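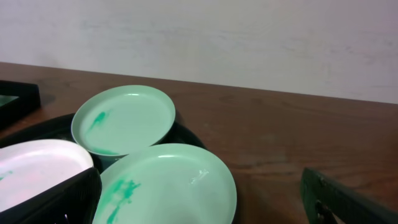

Minutes, Nimodgate Craft Table, June 4, 2022

Taken by me, Úna Madigan, so blame me for the spelling. We started late as the kettle was slow and I wasn't going to write anything down without tea!

1. Last minutes
Agreed, once I'd changed "glaze" to "glaze samples" under Brito. Sorry again.

2. Plates and paint
We spent far too long on this and I enjoyed every minute. The mint-green plates are lovely things, but we've been using them as palettes and it shows – there's a great big splotch of teal on one and a streak down one side of the other. The white one has got away with a tiny green mark near the side. I said I rather like them painty. Others would quite like to eat cake off them one day. We went round and round and settled on this: the two green ones stay as paint plates for good, and the white one gets a proper scrub and goes back to the kitchen. I'm doing the scrubbing (warm water first, then the Gelix cleaner if that fails).

The round black tray is to live on the wooden table from now on, and painty plates go in the tray, please, not straight on the wood. I love that table and I don't want to be sanding it again.

3. Money
We have £673 in the account. The new brushes from Wanlow came to £38, and everyone thought that was fair for what we got. Paper can wait until the end of June.

4. Summer open day
Still on. We'd like to do a paint-your-own-plate corner, with 60 plain plates if Brito can manage that many. I'm ringing them. Also, can whoever borrowed the good apron bring it back?

5. Anything else
The tap drips. I'll ask again.

Next meeting same place, same time, and I'll bring the biscuits.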